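The Second Pair of Fingers

By the time the new fingers came out of their foam, we had already used up the whole morning on the old ones, and I was in love with the old ones. The Fellow set was soft at the tips and forgiving. It had picked up mugs 70 times and I had cheered for nearly all of them (quietly, into my sleeve, so the others in the Rornton lab wouldn't look up).

Then we screwed on the Testa pair. Oh, they were quick! They closed with a small dry click, like somebody shutting a purse, and I forgot all about my loyalty.

"Plates first," my partner said.

"Bell first," I said. I always wanted the bell first.

We argued for the length of a cup of coffee and settled on plates, on both arms, at the slow speed. I had the log open on my knees. Run 337 was the Fellow's last line, and under it I wrote Testa in capital letters and underlined it twice. My partner nudged the controller. The left arm swung out over the rack and I held my pen still, and for a moment I thought of my grandmother drying dishes in September with the back door open, how she never once looked at her hands.

"Ready?" said my partner. 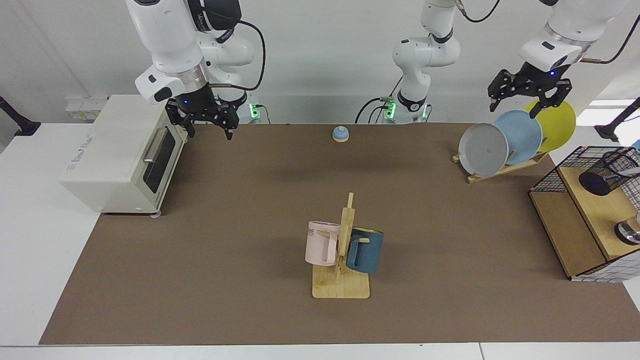

Left gripper over the yellow plate, right gripper waiting by the toaster oven.

"Wait," I said, and moved my chair closer. "Okay. Now."

The fingers went down, and I started counting under my breath, the way I had for every run that day.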